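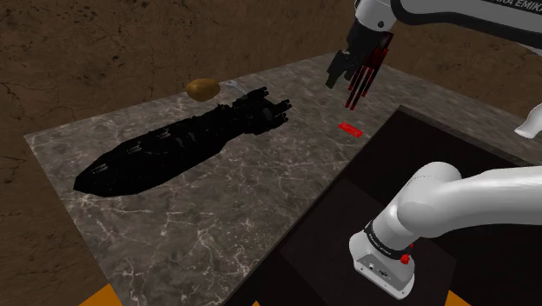 Phone cameras > General discussion

Binik night mode after the March update

tallowridge
Has anyone else lost detail in night mode since the March update? I have the standard Binik, not the Plus. Before the update I could take a shot of the back garden with only the porch light on and the fence palings were all there. Now it smears them together and the colour goes orange. I've cleared the camera app's cache and reset its settings. No change.

kelpie_54
Same phone, same update. Mine is softer on the main camera but the ultrawide looks the way it always did. I put it down to heavier noise reduction. Try shooting raw and compare.

tallowridge
Raw is fine. The grain is back and so are the palings. So it's the processing.

mossgrove
I don't see it. I've taken a lot of night shots since updating, mostly at the harbour, and if anything the lights are better controlled. Are you sure the lens is clean? Pocket lint and a fingerprint will give you the orange haze you're describing.

tallowridge
Lens is clean. A dirty lens wouldn't leave the raw file sharp and the JPEG soft from the same press of the shutter.

mossgrove
Fair point on the raw. I still think the old version was oversharpened and people got used to it.

quollcam
Before the update the phone held the shutter open for up to 5 seconds when it was propped against something. Now mine won't go past 2 unless it's on a tripod and dead still. Shorter exposure, higher ISO, more smoothing. That would account for all of it.

kelpie_54
Just checked and mine does the same. Leaning on the windowsill used to be enough.

driftnet
If you want the long exposure back, use Pemance. It's a third-party camera app with a manual shutter and it ignores the tripod check. The free version limits you to 20 saved shots and then you have to pay or clear them out. I've used it on an older Amaral and on the Binik and it behaved on both.

mossgrove
Pemance doesn't do the multi-frame stacking though. You get one long exposure and that's it. On a handheld shot it will be worse than the stock app, update or no update.

driftnet
I said it was for long exposures. Obviously put the phone on something.

quollcam
Ramulik does stacking and manual shutter both, but it's slow. It took about a minute to process one picture here and the phone got warm. The menus are a mess as well.

tallowridge
Tried Pemance tonight at 9 pm with the phone on the barbecue lid. 4 seconds, ISO 500. Palings are sharp and the colour is closer to what I remember. I don't love having to open another app for it.

kelpie_54
Have you reported it? There's a feedback form under Settings, Camera, Help. I attached a raw and a JPEG of the same shot. No reply yet apart from the automatic one.

tallowridge
Will do that tomorrow with the fence pair.

mossgrove
Post the pair here too if the files aren't too big. I'd like to see them at full size before I agree it's a fault.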